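Gikine says its robots can learn chores from your hand. The proof is thin so far

9/29/24

Pavesden start-up Gikine wants you to believe that anyone who can wipe a table can program a robot. The company opened its workshop to visitors this month to show off Masar, a teaching kit that lets a person guide a robot arm by the wrist, or steer it from another room with a pair of handheld controllers, and then leaves the machine to copy what it was shown.

It's an appealing pitch, and not a new one. Companies have been promising to do away with robot programmers for a long time, and most of the programmers still have jobs.

Gikine's version goes like this. A worker takes hold of the arm and walks it through a job, such as wiping down a low table or setting a cup on a shelf. The arm's joints go slack enough to be pushed about while the software records every movement. For jobs where a human hand would get in the way, the worker drives the arm remotely and watches through its cameras. Either way, the company says, 20 demonstrations are enough for a simple task, and a new operator can be trained in 90 minutes.

Those numbers come from Gikine. No outside lab has checked them, and the company would not say how many demonstrations were thrown out before it settled on the good ones. Asked for its failure rate, a spokesperson offered to follow up by email. The email had not arrived at the time of writing.

The part of the visit that raised the most questions was how much of the teaching now happens on a computer. Of the 456 demonstrations in the Masar library, only 13 were recorded on a physical arm. The rest were done by remote control inside a simulator, where an operator moves a virtual arm around virtual furniture.

There are good reasons to work that way. Nothing gets broken, nobody's fingers get pinched and the room can be reset with a keystroke. An operator can practise the same wipe all afternoon without refilling a bucket. It's also a good deal cheaper, a point the company was less keen to dwell on.

The trouble is that simulated furniture behaves itself. A real table has a wobbly leg, a sticky patch and a cloth that bunches up at the edge. A person guiding a real arm feels those things and corrects for them. A person holding a controller in front of a monitor mostly doesn't, and Gikine's controllers offer no more than a buzz when the virtual arm touches something.

The company's answer is that its simulated rooms are now detailed enough for the skills to carry over. They are certainly nice to look at, and somebody has put hours into the timber. Whether a convincing colour and grain helps a robot judge how hard to press is another matter.
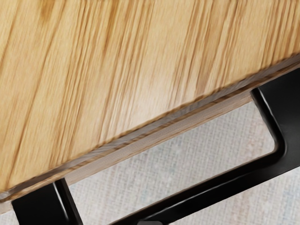 A simulated wooden surface and its black metal supports, on a pale floor.

Schumacher, a furniture maker that has agreed to a trial, appears to be taking a cautious line. It will use Masar for one job only, wiping finished boards before they are packed, and will keep staff on the line while it does. The firm said it would decide on anything further once it had seen the arm work in its own factory, on its own boards.

That sounds sensible. What visitors to Pavesden got was a tidy live demonstration of a single wipe, repeated a handful of times on a table that didn't move, with an engineer standing close to the stop button. The arm did what it had been shown. It was not asked to do anything else, and a request to shift the table a little to the left was politely declined.

Gikine has not set a price for Masar. Orders are expected to open after the Schumacher trial, and the company says it will publish the results.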